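Inicio Temas Oficios y cocina Entrar
Buscar en la comunidad...

Cómo organizar un obrador pequeño para que lo más viejo salga primero (y qué hacer con las bandejas veladas)

Mirta Urrutia

Hola a todos, y perdonen de antemano si me extiendo, que siempre me pasa. En septiembre dejé la cocina de mi casa y me mudé a un local chiquito en Gillari para seguir con los alfajores y las masas secas. Estoy feliz, no les voy a mentir, pero tengo un desorden que me quita el sueño. En las semanas buenas hago hasta 252 alfajores por tanda y, como los voy guardando donde hay lugar, al final siempre entrego los de más adelante y los del fondo se me quedan olvidados. La semana pasada encontré una tanda de maicena que tenía que haber salido mucho antes y la tuve que regalar entre los vecinos (contentísimos ellos, yo no tanto).

Mi idea era poner etiquetas con la fecha, pero a las seis de la mañana, con las manos llenas de harina, no hay quien se acuerde de mirarlas. ¿Cómo lo hacen ustedes? ¿Conviene separar por producto o por día de entrega? ¿Y las materias primas van con el mismo sistema?

Aprovecho para otra cosa que me tiene a mal traer: las bandejas. Compré un lote usado de metal plateado, con el borde redondeado y los recuadros marcados en el fondo, y les ha quedado como un velo blanquecino que no se va con detergente común, además de unas rayitas finas. ¿Se pueden recuperar o las dejo para lo que no se ve? Les agradezco muchísimo cualquier consejo, aunque sea de los que duelen.
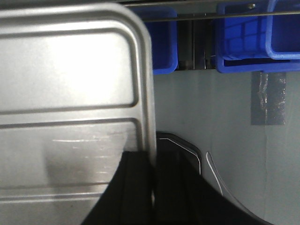
hornero_viejo

Hola, Mirta, bienvenida al gremio y felicidades por el local. Llevo media vida en panadería y te cuento lo que a mí me funcionó, que cada maestro tiene su librito.

Primero, olvídate de ordenar por producto. Ordena por día de salida y, dentro de cada día, por producto si te sobra espacio. Cuando yo trabajaba en el obrador de los Barrientos teníamos todo separado por tipo, muy bonito, y cada entrega era una excursión por los estantes. Desde que cambiamos a día de salida acabábamos de cargar 39 minutos antes. Los medí con el reloj del horno, así que no me lo discute nadie.

Para las etiquetas, usa cinta de color. Un color por día, siempre el mismo, y el papelito con la explicación pegado en la puerta del depósito – el color se ve desde lejos y no hace falta leer nada a esas horas. La fecha la escribes igual, a lápiz graso, por si te visita la inspección o por si te entra la duda.

Con las materias primas, lo mismo pero más tranquilo. La harina nueva va siempre detrás de la vieja, aunque dé pereza mover los sacos. El coco rallado y las nueces, en recipiente cerrado y en cantidades chicas, que se ponen rancios antes de lo que uno cree. El dulce de leche abierto, con la fecha de apertura y no con la de compra.

Y de las bandejas: el velo suele ser cal o restos de detergente mal enjuagado. Prueba con agua tibia y un chorrito de vinagre en una esquina, enjuaga bien y seca con paño enseguida. Si no sabes de qué metal son, no las dejes en remojo ni les pases lana de acero. Las rayas finas no se van, pero con papel de hornear tampoco molestan.

31 votos útiles · Compartir

lucha_dulces

yo uso una libreta y me arreglo, pero hago poco. el vinagre sí funciona, al menos en las mías

4 votos útiles · Compartir

Tere del Provberg

¡Mirta, qué alegría leerte! Te entiendo tanto, porque yo pasé exactamente por lo mismo cuando abrí mi rincón en el barrio de Provberg. De acuerdo en todo con hornero_viejo, y te agrego una cosa que me cambió la vida: cargar por un lado y sacar por el otro. Si tus estantes están contra la pared, sepáralos aunque sea lo justo para pasar de costado. Lo nuevo entra por atrás, lo viejo sale por delante, y ya no dependes de la memoria de nadie.

Si más adelante puedes gastar un poco, mira las estanterías de gravedad, las de carriles con rodillos. Tienen una leve pendiente y la bandeja baja sola hasta el frente. Busca de segunda mano, que aparecen, y lleva una bandeja tuya cuando vayas a verlas, porque si el ancho no coincide con los carriles no hay nada que hacer. 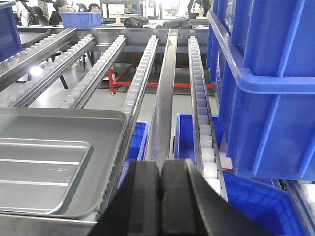
Bandeja con tres nervios en el fondo, sobre carril de rodillos

Mientras tanto, con 2 estantes bien separados y la cinta de colores te apañas de maravilla. Ah, y repasa todo el depósito un rato al cerrar, antes de apagar las luces. Yo lo hago con el mate en la mano y hasta le tomé cariño. Cuéntanos cómo te va y, si sobra algún alfajor de maicena, acuérdate de tus amigas del foro :)

12 votos útiles · Compartir

6 comentarios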